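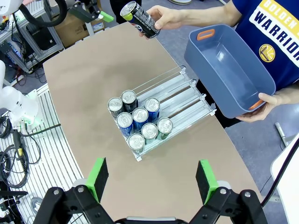 I finally rode the whole Thygesen trail in July, end to end, and I have been grinning ever since! It follows the old freight line for nearly 70 miles, starting behind the feed store in Pritach and finishing at the lake in Trotum, and I took two days over it with a tent strapped to the back rack.

The first morning is all shade. Big old maples on both sides, crushed gravel underneath, and a grade so gentle you forget you're climbing (my legs remembered at dinner). Then you come out onto the trestle, 501 feet of it, and the valley just opens up. I stopped in the middle and ate a peanut butter sandwich and didn't want to leave.

I camped at the halfway meadow, where the water pump works fine but takes a lot of muscle. Bring a filter anyway. By 5 a.m. the birds had me up, so I made coffee and was rolling before six, with fog lying in the cuts and rabbits all over the trail.
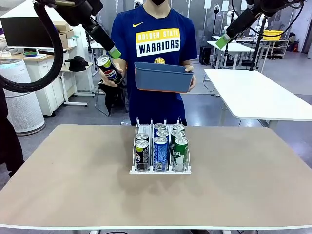 Dana-free directions from a reader who rode it in spring: take the left fork after the tunnel, even though the right one looks better, and save your legs for the washboard stretch before Trotum. I wish I'd read that first — I went right and ended up in a gravel pit.

The last ten miles drop steadily to the water, and I coasted a lot of it, singing. Next time I want to go the other direction, with wider tires and a better sleeping pad.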